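Visit to the Zotmont lock fair

My wife's cousin Radu Matei collects old keys, and for three years he asked me to come with him to Zotmont. This time I had a free Friday, so on 7/19/24 we took the early bus and were at the gate before it opened. The ticket was 100 crowns, with a coffee included. The coffee was weak.

The fair is in the old grain hall behind the station. In the first half are the dealers, with trays of keys sorted by length, and door locks from farmhouses, many of them without a key. Radu went straight to the Voicu table, where he knows the people, and I did not see him for one hour.

I listened to a talk by Domnica Dumitrescu about church locks in the villages near Brastetholm. She explained how a smith made the springs by hand, and why a lock from one village can often be opened with a key from the next one. I would have liked to hear more of this, but the microphone stopped working twice.
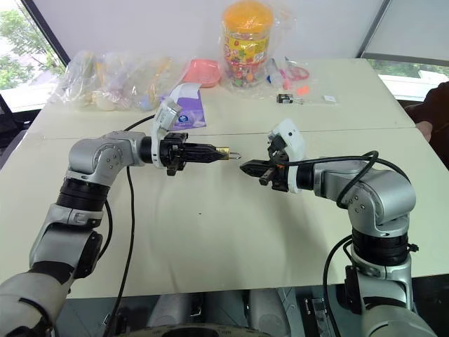 Lunch was bean soup in the yard, on long benches. I sat next to Ovidiu Ardeleanu, a retired locksmith, and he told me which oil I should use for my garden gate. I had used the wrong one for many years.

In the afternoon Radu wanted a chest lock with a price of 1,498 crowns. He offered 1,000, the seller laughed, and we went for a walk. When we came back it was sold. He was quiet on the bus, but he has already asked me about the October fair.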